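The Desk Drawer, Emptied Out

Welcome back to the Haltinside gallery, where the small jobs of the house get their turn. The desk drawer has been on my list since last October, and every time I opened it to find a stamp or a pencil I closed it again and promised myself a free afternoon. Well, the free afternoon came, and I took my time over it with a pot of tea and the radio on low. If you're new here, you should know I'm fond of drawers. I have written over 300 of these little pages by now, and I suspect a good share of them are about drawers of one sort or another!

The rule I go by is an old and simple one. Everything comes out, everything gets wiped, and then each thing has to earn its way back in. Pens get scribbled with on scrap paper. Rubber bands get a gentle tug. Scissors go through a bit of cardboard. And the stapler, which is the one thing in the drawer with any moving parts to speak of, gets opened all the way up and looked over properly before I decide whether it stays.
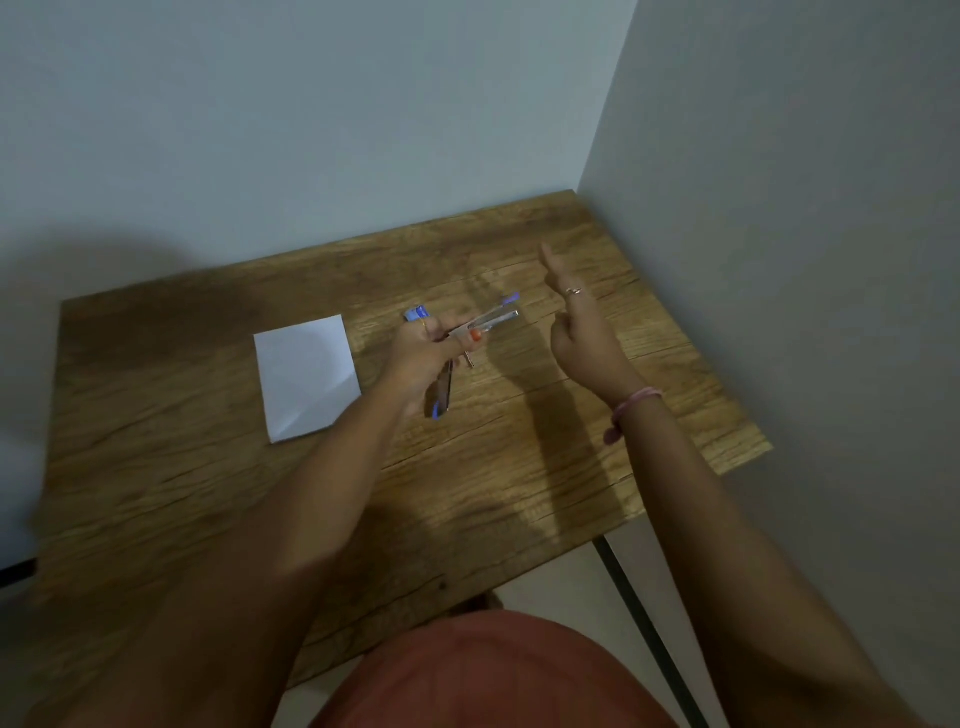
I do love a metal stapler. They have a good heft to them, and they can be opened up and put right when they get fussy, which is more than I can say for the little plastic ones that came free with something or other. Most of the trouble I've had over the years has been a single bent staple lodged at the front, and a wooden toothpick will usually coax it out (please don't use your fingernail - I have, and I was sorry). After that I brush out the track with a dry, soft paintbrush, slide in a fresh strip, and try it on a folded sheet of plain paper. Folded is better than flat, I think, as it gives the staple something to bite into.

While I'm at it I like to bring all the refills together. I had a box from Niketo, already open, that says 1,048 on my own penciled label, though goodness knows how long ago I wrote that, and a newer one from Gikon still in its wrapper. They live side by side in a shallow tin now, next to the paper clips, and the stamps have gone into an envelope of their own so they don't stick to anything.

The pencils are for another day. There's a whole jar of them on the Ranasinghe bookcase in the hall, and they all need sharpening, so I'll want another pot of tea for that.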